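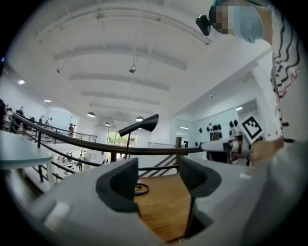

*Beams, pendants, spotlight, recessed lights: the ceiling at Plollunside.*

The manager of Plollunside has a rule about interviews, and the rule is that she gets to finish her coffee first. So for a while we sit and look up. There is plenty to look at. Black dome pendants hang at different distances, there is a spotlight on a thin rod, and small lights are set flush into the ceiling. All of it is supposed to be one lighting plan.

"It's four lighting plans," she says. "They just all happened to the same ceiling."

She took over the building when it was a showroom for Kekel, a company that sold bathroom fittings to people with larger bathrooms than hers. Kekel left behind the recessed lights and a smell of sealant. The beams were already white. She has kept them white at a cost she would like me not to print, and has then told me anyway, twice.

The pendants came next. They were chosen by Kivier, the firm that did the refit, and they cost 290 dollars each before anyone had climbed a ladder. "I said, could we have something cheaper. They said these were the something cheaper." She looks up at one of them with what I can only call reluctant affection. "They're good lamps. I've been angry at them so long we're practically family."

Her real quarrel is with height. A tall white room is a lovely thing in a brochure, and people who tour the place tend to walk in, tip their heads back and say "oh." Then they sign a lease, sit down to read something, and discover that the light they admired is all up there, having a nice time without them.

"The first winter I got an email every Friday," she says. "Always very polite. Always the word 'gloomy.'"

Her answer was to buy a desk lamp. She had gone to Hakim, a lighting shop two streets over, for a box of bulbs, and came out 30 minutes later with a black lamp that has a cone for a shade and a round base heavy enough to hurt a foot, as she can confirm. It was 119 dollars. She had forgotten the bulbs.

"You can point it at the page. That's the entire technology. I felt like I'd discovered fire."

More lamps followed, and so did the emails, now asking for lamps. I ask whether she ever went back to the refit firm and told them their ceiling had been beaten by a thing with a switch on it. She did. It was January, and she admits she may have enjoyed the phone call.

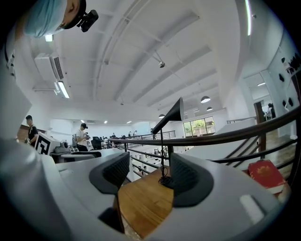
Kivier takes a different view, and sent it to me in writing: the pendants were meant to light the room and never the desks, this was explained at the time, and a desk lamp beside a reader is exactly what the plan assumed. The firm added that it would be glad to come back and look at the dimmers.

"There are dimmers?" she says, when I read this out to her.

We go and find the dimmers. They are behind a door, in a cupboard, at the height of a tall man's chin. She moves one and moves it back, and we agree to say no more about it.

The upper level is what she wanted to show me anyway. It is 801 square feet, a figure she has by heart because she fought for the last one. The original drawings had the railing a foot farther in. She moved it out, and in doing so gained the one feature of the building that everybody uses and that appears on no floor plan, a strip of wood under the handrail where things get put down.

"I thought people would stand there and look at the view. The trees are right there through the glass. You've got daylight coming in the whole width of those doors." She shrugs. "They look for a minute. Then they put something down." 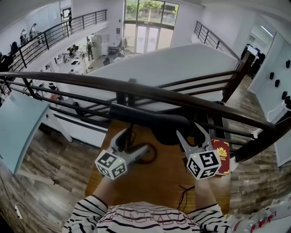
She tried a sign, and the sign was up for a week before somebody set a mug in front of it. She priced a sloped edge, the sort of thing that keeps pigeons off a bank, and was talked out of it on grounds of tone. These days she walks the length of the rail at closing time and carries whatever she finds down to a drawer in her office. The drawer is mostly cables. She suspects that cables breed, and that black ones do it faster.

The handrail itself she will hear nothing against. It is dark wood and it curves, and the curve was the most expensive decision she has ever made without sitting down. Kivier wanted it straight. She wanted something you could run your hand along without arriving at a corner, and she demonstrates, walking off while still talking, so that my notes for the next part are poor.

When she comes back I ask what she would change if the money turned up. I am expecting the ceiling. She thinks about it longer than she has thought about anything else.

"Outlets," she says. "Up here, along the rail. Then at least the cables would have something to do."

And the pendants?

"The pendants stay. Do you know what it costs to get one down?"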